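Sonemura parcels stuck at Haltham depot?

mossy_kettle
Has anyone else had a parcel sat at Haltham since Friday? Mine's a tea set from Sonemura, 1610 grams, and the tracking just says "awaiting sort". I rang and got the hold music for ages, then a man told me to try the Branbridge counter. Branbridge said try Haltham!!

dunnock70
Same depot had one of mine for most of October. I'd leave it a few more days before you kick off, they do get there in the end.

PlumDuff
Can't agree with that, sorry. I left mine and they sent it back to the sender. Ring every morning at eight, before the queue builds up, and get a reference number off them.

dunnock70
Ringing every morning just clogs the line up for everyone else though. I've had 112 parcels through there (yes I keep a list) and lost one.

mossy_kettle
One would be plenty if it's my teapot! Did either of you get charged a handling fee? I've paid 175 on the order already, and now there's a card through the door asking for more.

Mao_fan
I paid it. Don't do it at the door, do it online, or they'll want exact change. And keep your outer boxes once things do turn up, because they won't look at a damage claim without one. I lost out on a lovely dish that way.
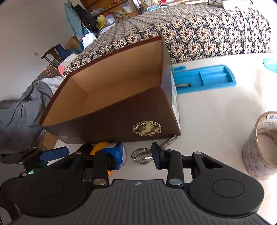
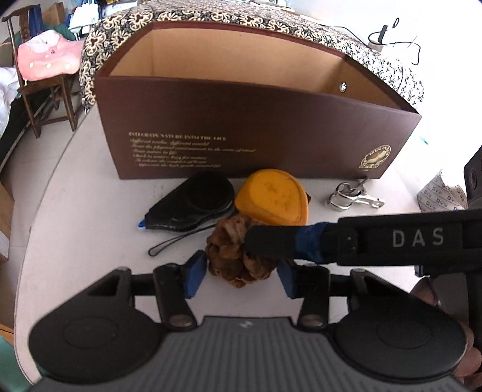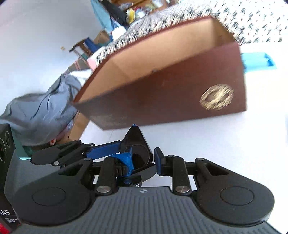
The claim form wants the weight off the label as well, so write that down before you peel anything. Mine took three weeks to come through and they still knocked off the postage.

PlumDuff
They're not supposed to knock off the postage, I'd go back to them about that.

mossy_kettle
Right, fee paid online, ringing at eight tomorrow. Sorry dunnock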